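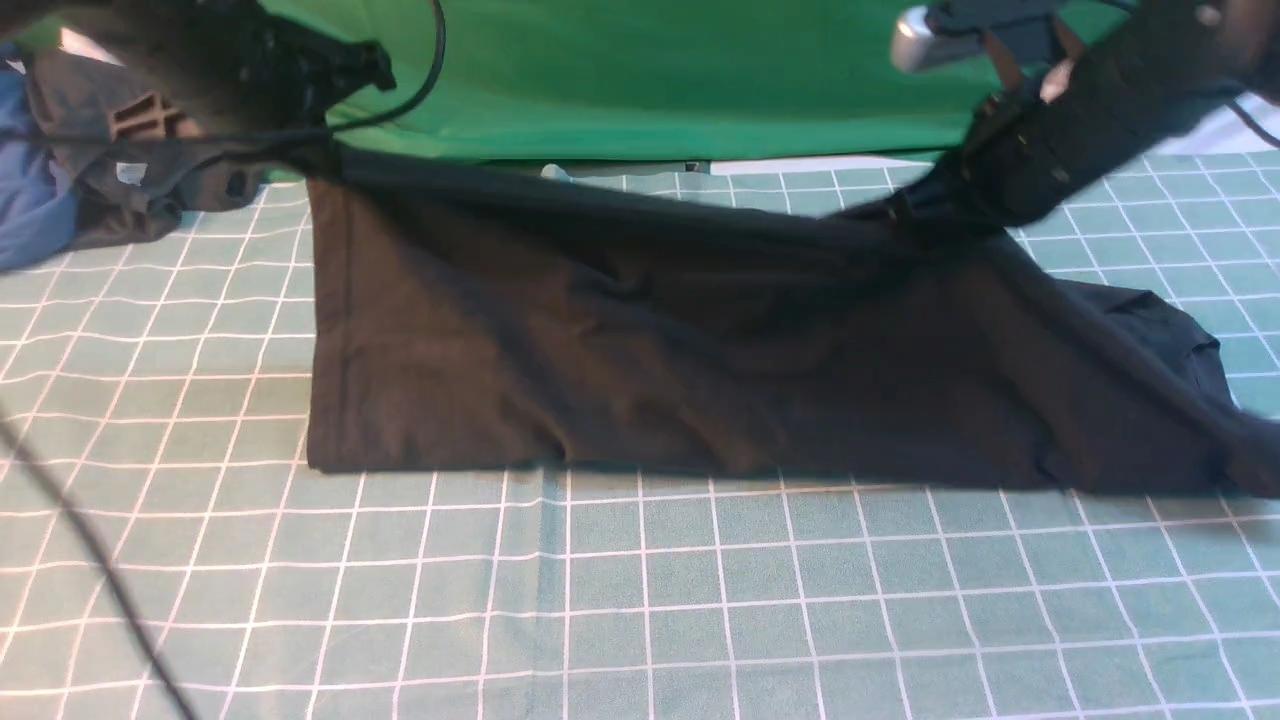 A TV season starts as a grid, and week five is where I make you draw one! Days go across, half hours go down, and every box is the same size whether anyone watches or not. The shows are the messy part. Think of the green mat with its neat white squares and the black cloth lying over them in folds - the squares stay regular, and whatever you lay on top wrinkles and hangs over where it likes. A live final does that to a Monday night.

Search this site Go

Posted January by your instructor, TV Studies

Our practice channel is Rebane, and its big hit is Plokex, a quiz that airs at 8 p.m. and has 200 episodes in the can (lucky them). Your job is to place Horkament, a brand new drama with no audience at all. You can put it right behind the hit, which we call hammocking if there's another strong show on the far side, or you can send it up against a rival's weakest hour. I love a good hammock, but please don't use it for everything. Last term I got 10 schedules with the same one! 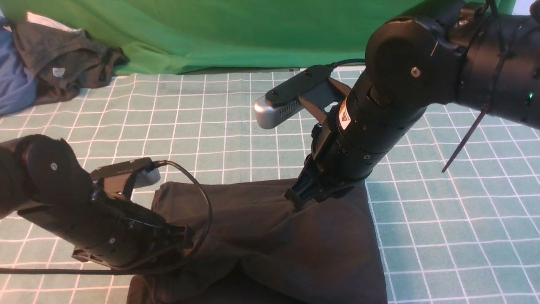 One student asked whether any of this matters once people stream whatever they want, and I'm glad it came up. Release dates still have to go somewhere, and a streamer that drops two big shows on the same day has a clash just like Rebane would. Bring your grid on paper, in pencil, and leave the late-night rows blank for now.

Related notes
Lead-ins and lead-outs
What a pilot has to do
Platura case study: moving a sitcom
Reading a ratings table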